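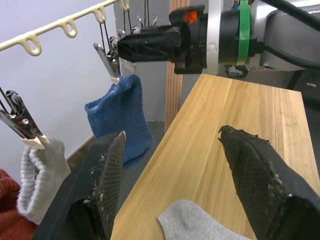 Wrist camera, grey sock on the board between the fingers. Second arm at top right.

List: vemard-users
Subject: Re: Self-mask from URDF leaves fringe pixels on wrist camera
Date: Jul 19, 2019

Replying inline, with most of the original trimmed.

> From: Valentyna Savchuk
>
> We run Vemard with the stock self-mask node on both wrist cameras. The
> mask is rendered from the URDF at the current joint state and dilated by
> 2 pixels. On the table cameras it behaves. On the wrist cameras the
> segmenter keeps proposing small cloth regions along the inner edges of
> the fingers, and the grasp planner then picks one of them as the nearest
> target. Raising the dilation removes the proposals but also eats into
> the real object when the fingers are close to it.
>
> Is there a recommended setting, or are we expected to supply our own
> mask? Extrinsics were redone last week and the reprojection error is
> fine.

There is no setting that will fix this, and I would leave the dilation where it is. Your extrinsics are probably fine too. I had the same fault on our sock task and spent too long on calibration before looking at the pixels.

The attached view is typical. The fingers take up most of the lower half of the image, and their mesh surface has picked up pale lint and fuzz. On the left finger it sits along the edges and near the tip, on the right one along the upper ridge. The URDF knows nothing about it. The rendered mask follows the nominal outline of the finger, the lint stands slightly proud of that outline, and what is left after subtraction is a thin broken line of light, fibrous pixels. A segmenter trained on textiles will call that cloth, and given the crop it is hard to say it is wrong.

The light grey sock on the board makes it worse. Only its rounded upper part shows, near the bottom edge and between the fingers, so the true target is small in the image and the false ones are right beside it and similar in tone. The blue sock hanging from its clip never gave us false positives of its own, but its lower end goes behind the left finger, so any growth of the mask shortens it. That affects the length estimate used for the hang check.

> Would cleaning the fingers before each run be enough?

It helps for a while. We wipe ours at the start of a session and the fringe proposals come back well before the end of it. Terry is the worst for this. I would still wipe them, but the planner should not depend on it.

What I ended up doing is in three parts. All of it is on the lisance branch, and none of it touches the segmenter.

First, the mask is split in two. The inner mask is the rendered URDF outline with no dilation, and is removed outright as before. The outer band is a ring of 12 pixels beyond that. Pixels in the band stay in the image but carry a flag. Proposals that lie wholly inside the band are dropped. Proposals that begin in the band and carry on outside it are kept whole, so an object between the fingers is not trimmed.

Second, there is a persistence test. Lint on a finger keeps its position in the wrist camera image while the arm moves, and cloth on the board does not. For each flagged pixel I keep a running variance over the last 33 frames, updated only while the commanded wrist velocity is above a threshold. Low variance during motion means the pixel is attached to the hand, and it is added to a learned mask. The learned mask is cleared when the gripper opens or closes by more than a few millimetres, as the fingers then move relative to the camera and the old pixels mean nothing.

The persistence test has one obvious hole. A sock that is being held also keeps its position in the camera. The update is therefore gated on gripper state and runs only when the grasp flag is false. If your grasp flag is derived from motor current and the item is thin, check that it really goes true. Ours did not for the lighter socks until I lowered the current threshold.

Third, the other arm. The stock node masks only the links of the arm carrying the camera. In the attached view the second arm reaches in from the right, with the perforated gripper mount, cables along the arm segment, and a white strap and a green band round the wrist section. The strap and the band are in nobody's URDF. I now render both arms into each mask, and give the second arm's wrist a simple padded cylinder as its mask geometry. The cables have a padded box. It is crude, and it hides some of the clips and wires on the rack behind the mount, so do not use the padded geometry for clip detection. There is a separate topic without padding for that.

For figures, I replayed 3,394 wrist camera frames from our logs. With the stock node, 1,732 of them had at least one proposal on a finger. I have not finished labelling the output of the new node, so I will not quote a number for it yet. The remaining failures I have looked at come mostly from the first second or so after the gripper changes width, before the learned mask has filled in again.

> Mateos suggested training a separate finger class instead. Has anyone
> tried it?

I tried it briefly with the Belov weights as a starting point. It learned the black mesh easily and still put the fuzz in the cloth class, which is the part we need it to get right. More labelled frames with dirty fingers might sort that out. If you have any, I would be glad of them.

To test the branch, set these in the mask node config and leave the rest alone:

self_mask.inner_dilate: 0
self_mask.band_px: 12
self_mask.persist_frames: 33
self_mask.persist_when_grasping: false
self_mask.render_other_arm: true

Rendering the second arm needs both joint state topics on the same clock. If they are not, the second arm's mask will lag during fast moves and you will see a sliver of it come through as an obstacle. The node prints a warning when the stamps differ too much, but only once per run, so look near the top of the log.

The band width is in pixels at our resolution. Scale it if you run the cameras at something else. I mean to express it in millimetres at fingertip depth before asking for a merge, probably not before November.

Valentyna, if you can send a short bag with the gripper open and the wrist moving over an empty board, I will run it through and post the learned mask here.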